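Capítulo 4
A vida útil dos equipamentos e o custo de os manter

Em quase todas as organizações, a compra de um computador é um acontecimento registado com cuidado: há um pedido, uma aprovação, uma fatura, um número de inventário. O que acontece ao mesmo computador nos anos seguintes costuma ficar menos documentado. Este capítulo trata desse segundo período, que vai da entrada em serviço até ao abate, e dos métodos usados para decidir quando vale a pena reparar e quando é preferível substituir.

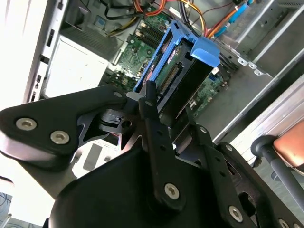
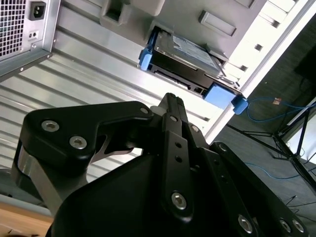
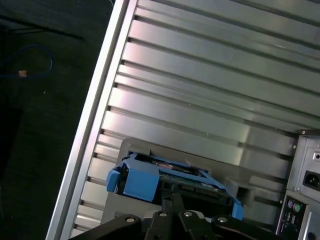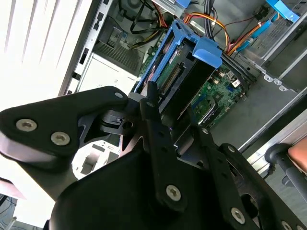 Figura 4.1. Computador de secretária com a caixa aberta.

Convém começar por distinguir três noções que a linguagem corrente confunde. A vida física de um bem é o tempo durante o qual ele funciona. A vida económica é o tempo durante o qual o seu custo anual total é inferior ao da melhor alternativa disponível. A vida contabilística é o prazo em que o valor de aquisição é repartido pelas contas, segundo regras que a empresa nem sempre escolhe. Um servidor pode estar totalmente amortizado e continuar a trabalhar sem falhas; pode também deixar de ser económico muito antes de avariar, por consumir demasiada energia ou por já não receber atualizações do fabricante.

A confusão entre estas noções tem consequências práticas. Quem decide apenas pela vida contabilística tende a substituir cedo demais os bens robustos e tarde demais os frágeis. Quem decide apenas pela vida física acaba por substituir os equipamentos no pior momento, isto é, no dia da avaria, sem tempo para comparar propostas.

4.1 Um caso de partida

Ao longo do capítulo voltaremos várias vezes à Kustside, uma empresa de reservas turísticas que em 2018 tinha 222 computadores de secretária distribuídos por 4 escritórios. As máquinas tinham sido compradas em lotes, a dois fornecedores diferentes, a Idik e a Vogler, e não existia uma lista única. Cada escritório mantinha a sua folha de cálculo, com colunas próprias e critérios próprios para classificar as avarias.

O responsável pelos serviços internos, Ruairí Egan, pediu aos escritórios que indicassem quanto tinham gasto em reparações no ano anterior. As respostas não eram comparáveis. Um dos escritórios somava apenas as peças, outro incluía a deslocação do técnico, e os dois restantes apresentavam o valor de um contrato anual de assistência, que cobria também impressoras e telefones. Nenhum contabilizava as horas em que um funcionário ficara sem posto de trabalho.

Esta última omissão é muito frequente. O custo de uma avaria divide-se em custo direto (peças, mão de obra, transporte) e custo indireto (tempo parado, trabalho perdido, atrasos junto dos clientes). O primeiro aparece nas faturas e o segundo não aparece em documento nenhum, a menos que alguém o registe de propósito. No caso da Kustside, a reconstituição feita a partir dos pedidos de assistência mostrou que o custo indireto era superior ao direto em três dos escritórios.

4.2 O registo mínimo

Antes de qualquer cálculo é necessário um registo. Não precisa de ser complexo. Para cada equipamento bastam a identificação, a data de entrada em serviço, o valor de aquisição, o local e a lista das intervenções, cada uma com data, motivo, custo direto e tempo de paragem. Os programas de gestão de ativos oferecem muito mais campos – a Kustside adotou um deles, o Colline, e deixou por preencher a maior parte – mas os campos vazios não prejudicam a análise, desde que os essenciais estejam completos.

O motivo da intervenção merece atenção. Uma descrição livre como «não liga» serve ao técnico no próprio dia e pouco serve a quem analisa os dados dois anos depois. Recomenda-se uma lista fechada de motivos, curta, acompanhada de um campo de observações. Na Kustside, quase 200 intervenções antigas tiveram de ser reclassificadas à mão, trabalho que ocupou um estagiário até abril.

4.3 A curva do custo anual

Com o registo feito, pode traçar-se para cada tipo de equipamento a curva do custo anual médio. Nos primeiros anos domina a perda de valor, elevada no início e depois decrescente. As despesas de manutenção seguem em geral o percurso inverso: são baixas no período de garantia e crescem com a idade. A soma das duas parcelas, dividida pelo número de anos de serviço, desce até um mínimo e volta a subir. O ano em que se atinge esse mínimo corresponde à vida económica, nas condições de utilização observadas.

Na secção seguinte deduz-se a expressão deste custo médio, primeiro sem atualização dos valores e depois com uma taxa de juro constante.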